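Kassa 16 Expanding Document Folder

The Kassa 16 is an expanding folder for letter-size paper. It has 16 pockets, a fold-over flap and an elastic closure. It is made for people who keep a year of bills, receipts or client papers in one place and need to carry them from time to time.

The cover is polypropylene and can be wiped clean with a damp cloth. Do not use solvent cleaners, which will cloud the surface. The pockets are made of a thinner sheet of the same plastic and are welded along both sides. There is no stitching or glue.

Capacity is 800 sheets of standard copy paper spread evenly across the pockets. If you load most of the paper into the front few pockets, the folder will lean when it stands open. Start in the middle and work outward.

Each pocket has a tab with a slot for a paper label. Two label sheets come in the box, one printed with months and letters and one blank. Labels slide in from the left. If you reuse the folder every year, write on the blank ones in pencil.

Legal-size paper does not fit. For that size, see the Kassa 19, which has the same cover and three more pockets. Hanging file rails do not fit either model.

Specifications

Pockets: 16
Paper size: letter, A4
Closure: elastic cord, replaceable
Colors: black, gray, dark green
Warranty: 30 months

The cord is the part that wears out first. Replacements are sold in packs of two and thread through the pair of holes at the back of the cover. Tie the knot on the inside so the folder lies flat.

New folders may hold a curve from being packed tightly. Leave the folder closed under a few heavy books overnight and the cover will relax. Do not try to flatten it with heat.

Orders placed before 2 p.m. ship the same day from our Marudura warehouse. Orders placed on Saturday ship on the next business day. Unused folders can be returned within 30 days in the original box. We do not accept returns on folders that have been labeled. Dark green is out of stock until August and can be back-ordered at the current price.

Related items

Kassa 19 Expanding Folder, legal size
Kassa replacement cord, pack of two
Gondar desk tray, single
Gondar desk tray, stacking
Trikar label sheets, blank
Trikar zip pouch, letter size

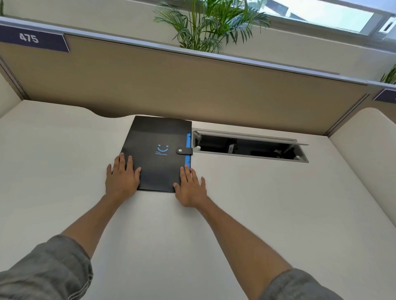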